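Archive Home | Threads | By Author | Search | Log in

[Brendbridge-supporters] Navickas loan terms

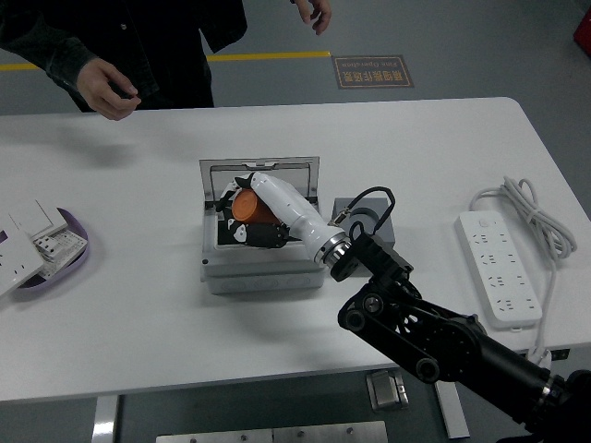
Replying to the point below on the recall clause, as two people have asked me off-list how it works.

On Wed 9 August, Ķēniņš wrote:
> I read that Hurkum can take Aivar Navickas back
> whenever they like. If so, why are we paying any of
> his wages? He played 60 minutes at Rullance and
> looked our best midfielder. I would sooner we bought
> someone outright than trained up their player.

The recall is not open-ended. According to the club statement, Hurkum may only use it inside a transfer window, and they must give eight days' notice in writing. Once the August window shuts he stays with us until the next one opens, whatever happens to their squad.

On wages, we pay a fixed share each week. The loan fee is separate and depends on appearances. It falls by 200 for every league match he starts, down to a floor of 600. Cup matches do not count towards this, and neither do appearances from the bench. The parent club wants him to play, and the sliding fee is how they have put that into the contract.

There is no option to buy. The statement says the clubs "may discuss" a permanent move at the end of the season, which binds neither side.

As for the Rullance match, he was taken off on the hour because he had missed most of pre-season with a calf strain. I would expect the same again on Saturday -- perhaps a little longer if we are ahead. He is better as the deeper of the two in midfield, where he has less ground to cover when we lose the ball.

I have not seen the wording on whether he can play against Hurkum in the cup. If anyone has, please post it to the list and change the subject line.

Last updated: August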